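The owner of the Phùng noodle counter in Lirholm opened in September with 30 seats and a menu she had cut down to six soups. She said the short menu was the hardest decision she made.

"People told me I needed 300 dishes like the place in Prekside," she said. "I can't cook 300 dishes well. I can cook these."

The broth goes on before dawn. She buys bones twice a week and keeps the spices in a locked drawer — her sister's idea, after a cook walked off with the star anise.

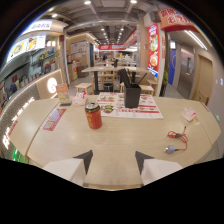 How did she pay for the kitchen? She used savings and a loan of $3,925 from her uncle, which she is paying back monthly.

Rent is her main worry now. The lease runs through next year, and the landlord has talked about raising it. She has looked at a smaller unit next to the Zustance gym but doesn't like the parking.

"Lunch pays the rent and dinner pays me," she said. "If dinner is slow, I wait."

She closes on Mondays. She said she spends most of them asleep.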